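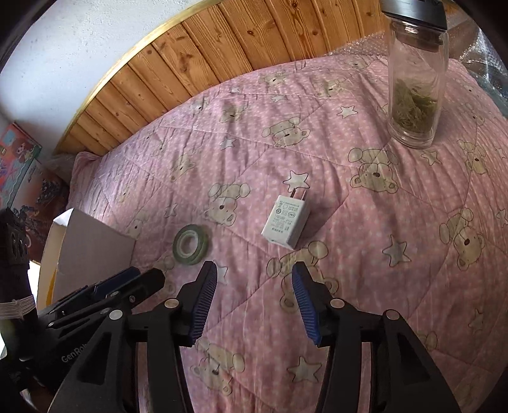
## 2. Before you order

Section 2 covers buying and budget only. Calibration and recording are in section 4, don't skip ahead, half of what goes wrong there was ordered wrong here.

Written for Wevdale sites that are setting up hand-held gripper collection in homes and small rooms. Bench sites have their own sheet.

### 2.1 Decide what you're collecting first

1. Write down the tasks. One line each. "Pick up small flat thing, put in box" is enough detail.
2. Mark each task one-handed or two-handed.
3. If any task is two-handed, you need a pair of grippers. Price everything below for a pair.
4. Write down the smallest and the widest object you expect to grab. Check both against the jaw opening on the supplier's spec sheet, the actual number, not the product photo.
5. Write down the surface. Table, carpet, bed, floor. Soft bedding counts as its own surface and needs its own practice time.
6. Send the list to whoever signs the order. They'll ask for it anyway.

**Note:** Plan tasks before quotes. Twice now a site has got the quote back first and then invented tasks to fit the kit. Took longer both times.

### 2.2 Quotes

Get two, same spec, same week. We normally ask Plusivine and Plenero. Plusivine sells outright, Plenero sells or rents by the month.

Ask for each of these as a seperate line:

- gripper, each
- recording unit and its mount, if not included
- cables and straps
- spare finger pads
- charging gear
- shipping and any import fees
- software license, and what happens when it runs out
- repair turnaround, in working days

If a line says "included", ask how many. "Included" has meant one cable for a pair before.

**Caution:** Check which software version the quote covers. A low price on the hardware with a per-seat license behind it is not a low price.

### 2.3 Buy or rent

Quick rule:

- One-off collection, under three months: rent.
- Anything that repeats: buy.
- Not sure: rent one month, then decide. Ask Plenero whether the rental month comes off the purchase price. Get the answer in writing.

Renting still means you pay for pads and cables you wear out. Read that page of the contract.

### 2.4 Budget lines people leave out

The hardware is the easy bit. Lines below are the ones that come back as surprise requests in October.

| Line | Set aside | Who approves |
|---|---|---|
| Spares: pads, cables, straps | $600 | site lead |
| Objects and props | from site petty cash | site lead |
| Storage drives | per quote | central |
| Operator practice hours | per operator | central |
| Cases and packing | per quote | site lead |

The $600 is per site per year. It doesn't roll over.

Last year's spares spend at the biggest site came to $837, nearly all of the overrun was cables bought in a rush. Order cables with the kit.

**Note:** Practice hours are real hours. New operators are slow, and their first sessions often get thrown out. Budget for it, don't hope.

### 2.5 Objects

You don't need to buy much. Household stuff works and gives better variety than a matched set. What you do need is a mix.

1. Start with what the site already has. Pens, tape, chargers, clips, bottles, toys, packaging.
2. Get small and thin as well as chunky. Something hard to pinch, somthing easy.
3. Get at least one clear object and one shiny one if your tasks allow it.
4. Include an open box or bin to put things into. Cardboard is fine, buy or keep more than one, they go soft.
5. Log each object once on the prop sheet: name, color, rough size. No need for the receipt under petty cash limits.
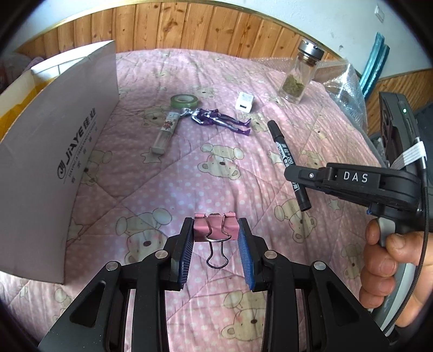

6. Check wire and spring parts before using them. Binder clips are a good small task object, cheap, easy to replace. Worn edges are ok. Bent handles, swap it out.
7. Leave out anything sharp, leaking or borrowed. Glass only on a soft surface and only if the task list calls for it.
8. Keep spares of anything you'll use in more than 4 tasks. When the one roll of tape goes missing mid-batch the whole batch stalls.

**Caution:** Prop cords and charger cables get tangled in the gripper linkages. Coil and tie them, or use the adapter by itself.

### 2.6 Space and power

- Measure the working area. The operator needs room to move both elbows. A bed works if you can get at it from at least one long side.
- Check the light at the time of day you'll record, not at 8 in the morning when you happen to be visiting.
- Sockets: count on charging between sessions. If the sockets are behind furniture, put an extension lead on the order.
- Somewhere flat to rest the second unit when only one is in use. It shouldn't be lying on the floor.
- Cable run from the recording unit: past the wrist, clear of the fingers. Buy straps for this, tape leaves gunk on the handle.

Rooms in somebody's home: get the permission form signed before you pay a deposit on anything. Form is in the appendix.

### 2.7 Placing the order

1. Attach: task list, both quotes, budget table, room measurements.
2. Submit by Friday noon. Misses go to the following week, no exceptions, finance runs the batch automaticaly.
3. Wait for the PO number. Don't let the supplier ship on a verbal ok.
4. Give the supplier a delivery contact who's on site in the daytime.
5. Shipping is through Kodikara unless the supplier insists on their own. Battery items may travel as a separate parcel and turn up on a different day. Normal.

### 2.8 When it arrives

1. Keep the cartons until the first month is done. Returns without original packing get charged.
2. Check parts against the quote line by line. Missing parts: report within 2 working days.
3. Open and close each gripper by hand, slowly. Should move evenly, both sides. Gritty or lopsided, stop, send it back.
4. Look at the finger pads. Seated flat, no lifting at the corners.
5. Power up the recording unit. Light pattern should match the card in the box. If it doesn't, try another cable before you raise a ticket.
6. Write the serial numbers on the asset sheet. Left unit first, then right.
7. Label both units left and right. Big letters.

**Caution:** Don't tighten the pivot pins yourself. Voids the warranty at both suppliers.

**Note:** Renting from Plenero? Photograph every unit from all sides on day one and put the photos in the site folder. They do check on return.

### 2.9 Replacement planning

Pads go first, then straps, then cables. Check pads weekly once you're running. Reorder when you open the last packet, lead time is longer than you'd like. Anything over the site lead's limit goes back through 2.7, same form, tick "replacement" at the top.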